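Sorting Day for the T-Shirt Drive

04/08/2026
By Nayeli Ccori

The spring T-shirt drive at Medham House closed with 107 shirts, nearly all of them in good enough shape to pass on. Thank you to everyone on the Aguiar Street side who left bags at the front desk. Sorting is going on now and will run through the end of April.

Plain shirts are being kept apart from printed ones. They are folded with the sleeves in and the collar facing up, laid out side by side by color, and then put in a basket. 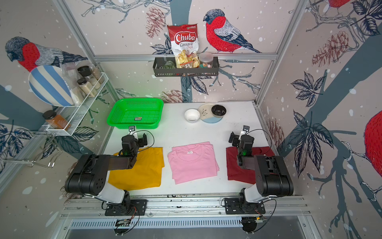

What goes in the baskets

Adult sizes small through large are the ones we are asked for most. Please check the label inside the collar before a shirt goes in. If the label is missing, hold the shirt against one you know and pin a note to it.

Shirts that come in crumpled can go in as they are and be folded later. The green plastic baskets have holes in the sides, so a shirt that is a little damp from the line will air out overnight.

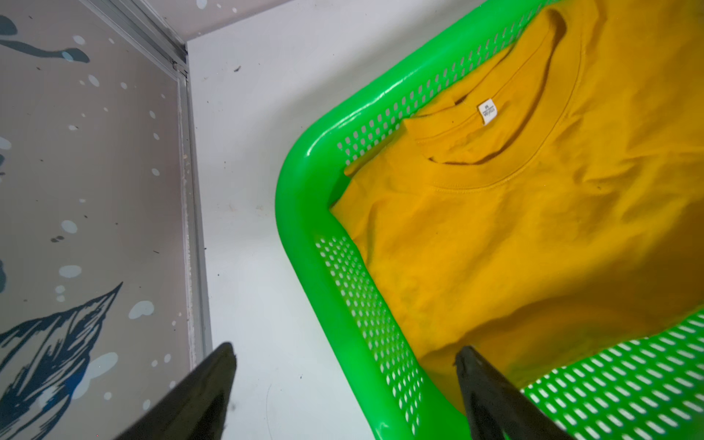

Stained shirts go to Eluned Morris, who will try them once with soap and cold water. Anything that doesn't come clean is cut up for rags. So far 27 shirts have gone that way.

Pickup is from Room 3, next to the kitchen. Bring your own bag. Américo Morais has the key and can be reached at extension 3151. We can still use hangers and safety pins, but please hold any more shirts until the fall drive.

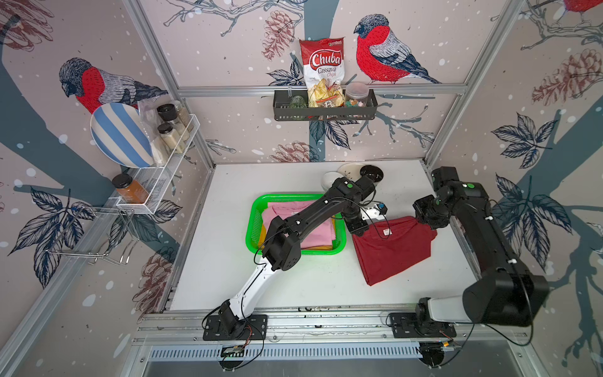
Pink and yellow in the basket, dark red still to go.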